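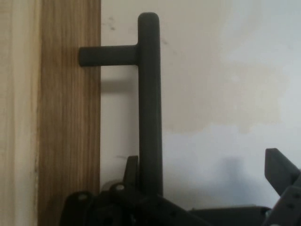
Re: Charcoal handles on wood grain, plus a wall question

larasati_y
Aug 31, 2024
I am so happy with this handle! Dark charcoal, matte, a nice fat round bar with the little arm sticking out to the left. Against the brown wood grain it looks great, and I love the soft curve where the arm meets the bar. Now I want to fix up everything near it. The wall has a big tan-beige patch to the right of the bar and some small dark smudges up by the board. Do I wash it or go straight to paint?

penner_fan80
Oh, that's a good one. The matte is the best part, shiny ones look like a hotel to me. Wash first! Warm water, a drop of dish soap, soft sponge. The smudges may come right off.

Arif S.
I'd skip the washing for the tan area. Patches with that kind of uneven edge came back on me twice in my old hallway, and soap did nothing. Stain-blocking primer, then two coats over the whole wall.

larasati_y
The whole wall? I was hoping to touch up the middle and be done by dinner.

Arif S.
Touch-ups on off-white always show. Ask me how I know.

kdufour
Disagree with Arif, a little. Find out if it's damp before you put primer on anything. Tape a square of plastic wrap over the patch, leave it overnight and check behind it. I painted over one in December and had to scrape it all off again.

penner_fan80
Seconding the plastic wrap. And please leave the cream strip beside the wood alone, I like it a bit streaky!

Arif S.
Fair point on the damp, kdufour. Do that first. I still say whole wall.

larasati_y
OK! Plastic wrap tonight, sponge on the smudges tomorrow. The streaky strip stays, I like it too. Does anyone mask around a handle like this or just take it off?

kdufour
Take it off. Put the screws in a cup with a lid.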